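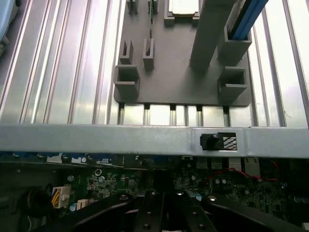 Sprechnotizen, Teil 2: Gleitringdichtungen an Säurepumpen

Kurz Luft holen, dann gleich rein ins Thema, das ist mein Lieblingsteil!

Baureihe Pukar zeigen: Spülplan, Sperrdruck, Werkstoffpaarung. Siliziumkarbid gegen Siliziumkarbid, bis zu 40 bar – hier ruhig staunen lassen.

Beispiel Werk Kultthorpe: 38 Pumpen, alle umgerüstet in 9 Tagen. Dank an Natanael Pacheco und seine Schicht, großartige Arbeit!

Frage ins Publikum: Wer fährt noch Stopfbuchsen? (Hände abwarten)

Danach Folie Trockenlauf, Übergabe an Żak.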